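Spring Visit to the Bakalis Mill, Gremholm

I had been meaning to get up to Gremholm for years, and every spring something got in the way - a wedding, a bad knee, and once a flat tire before we had even left our own street. So when Montserrat Escobar called to say there was one seat left on the bus for the members' outing in May, I said yes before she had finished telling me the price (it was very fair, and lunch was included).

We left on a Wednesday morning under low cloud and were there by ten. If you have never seen the Bakalis mill, it sits down in a fold of the river and you don't get a proper look at it until the bus has come around the last bend, and then there it all is, four floors of dark brick with the weaving shed stretched out beside it. The oldest part went up in 1915, and the family who own it now have kept the original loading doors, painted a deep green that I would dearly love for my own front porch.

Charalambos Rallis met us in the yard. He started there as a bobbin boy under his uncle and now looks after the whole finishing side, and he has the kind of voice you need if you have spent your life talking over looms. He gave us coffee first, bless him, and a plate of little sesame cookies, and then we were handed earplugs and off we went.

The wool comes in from farms up and down the valley, and the sorting room is where you meet it. I had expected it to smell like a barn and it does, a little, but there is something sweet in it too. Two women were pulling fleeces apart by hand on a slatted table, and one of them let me try. I thought I was doing nicely until she went back over my pile and moved nearly every piece of it. My hands were soft as butter for the rest of the day, though!

Upstairs is carding and spinning. The carding machines are great slow drums covered in wire teeth, and the wool goes around them until it comes off in a web so thin you could read a newspaper through it. I could have stood there until closing. The spinning floor is quicker and noisier and I confess I followed less of it, partly because of the earplugs and partly because I had got behind a very tall gentleman from the Ristden group.

Then the weaving shed. There are 73 looms in there, of which about half were running, and you feel them through the soles of your shoes. They were making a blanket cloth in gray and rust with a narrow cream line, and Mr. Rallis showed us how a weaver finds a broken thread by running a palm along the underside. The pattern books are kept in a cabinet by the door, going right back to the beginning, with a snip of every cloth pasted in. Pattern 933 was a blue and brown check that I am nearly certain my grandmother had as a car rug. I asked whether they would ever make it again and he said they would need an order of 50 blankets, so if anyone reading this has 49 cold friends, please get in touch.

Lunch was in the old dye house, lentil soup and a very good onion pie. Several of us went back for seconds and one of us (me) went back for thirds. 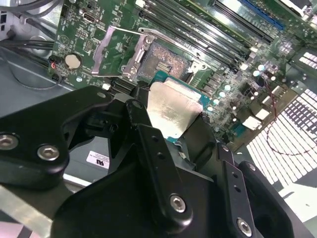
Spring issue, page 14

In the afternoon we were let loose in the finishing room, where the cloth is washed, brushed and pressed, and after that in the mill shop. The washing is done in river water still, drawn off above the weir, and Mr. Rallis swears it makes a softer blanket than town water. I can't say one way or the other, but I did buy one, along with three balls of the oatmeal yarn and a bag of seconds for Montserrat's quilting circle. Bring a sturdy bag if you go. The paper ones they give you are not up to a blanket.

A few practical notes. The stairs to the carding floor are steep, with a rail on the left side only, and the elevator is for freight. The restrooms are across the yard. The shop takes cards but the coffee counter didn't on the day we were there. Tours need to be booked ahead for parties of more than eight, and they will do a shorter one without the upper floors if you ask when you call.

We were back home a little after six, most of the bus asleep. Montserrat is already talking about the Indideo pottery for the fall trip and has a sign-up sheet going, so do let her know if you would like a seat near the front.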